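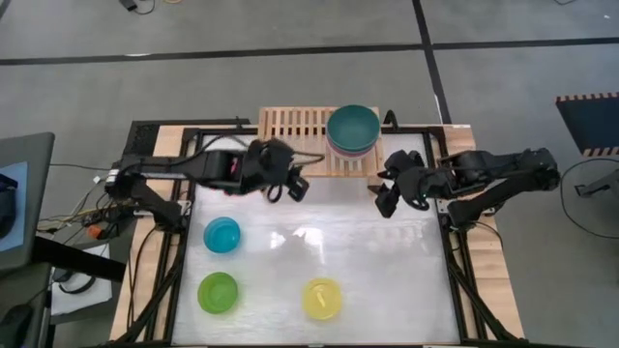
Cell 2, bowls to rack. Both arms out, three bowls still on the white top.

Right gripper drifting on the bowl cell – re-zero or re-bolt?
Started by kuhlmann_k, Nov 17, 2024

kuhlmann_k
Two-arm table, black metal frame bolted around the edges, arms on opposite sides. The job is bowls into a dish rack, a task my nephew does badly and for money. The left arm is fine. The right one starts the morning on target and by lunch is putting its fingers down well to one side of the bowl. I re-zero it, it behaves, and then it wanders off again. It did 136 cycles yesterday before the first miss and 49 after the re-zero. Before I take the mount apart, has anyone seen this?

plinarum_fan
Check the mount bolts first. Mark them with a paint pen, run a shift, and look at the marks. If a line has split, you've found it and it cost you a pen.

drendness
Also your cables. I count that as one tangle. If the left side looks like that, I don't want to know how the right side is tied down. A harness pulling on the wrist will drag your zero around all day.

kuhlmann_k
The left side is the arm that works, so I'm tempted to tangle the other one to match.

nstan
Disagree with the bolts theory. A loose mount shows up as slop in both directions, and you'd feel it if you grabbed the forearm with the power off. Steady drift one way that goes away on re-zero sounds like the shoulder joint warming up. Let it run empty for a while before you zero it. We did that on the Veltden cell and stopped fiddling with it by December.

plinarum_fan
Loose mounts do not read the textbook, Nermina. I've had one creep one way for weeks, always toward the heavy side.

nstan
Then the paint pen will tell him. I still say warm it up first. It's free and he doesn't have to find his hex keys.

reuter_bench
Nobody has mentioned that shiny top. You have a bright streak right down near the middle of the table. If you're finding bowls with a camera, the glare will shift over the day and your bowl positions go with it. Might be the arm is going exactly where it's told.

drendness
That would hit both arms.

reuter_bench
Only if both arms pick from the same patch. Knut, do they?

kuhlmann_k
They don't, mostly. Left takes the blue one, right takes green and yellow. And no, I haven't got a matte sheet, I liked how clean the white looked. I'll hear about that forever.

kuhlmann_k
Update. Ran it empty before zeroing, paint marks on every mount bolt, harness on the right arm retied with some slack at the wrist. 411 cycles, two misses, both on yellow. Marks haven't moved. So that's one for Nermina, or one for drendness, as I changed both at once like an idiot.

nstan
I'll take it.

drendness
You will not. Knut, put the harness back how it was and run it again.

kuhlmann_k
Tomorrow. Matte sheet goes on after that, one thing at a time, I promise.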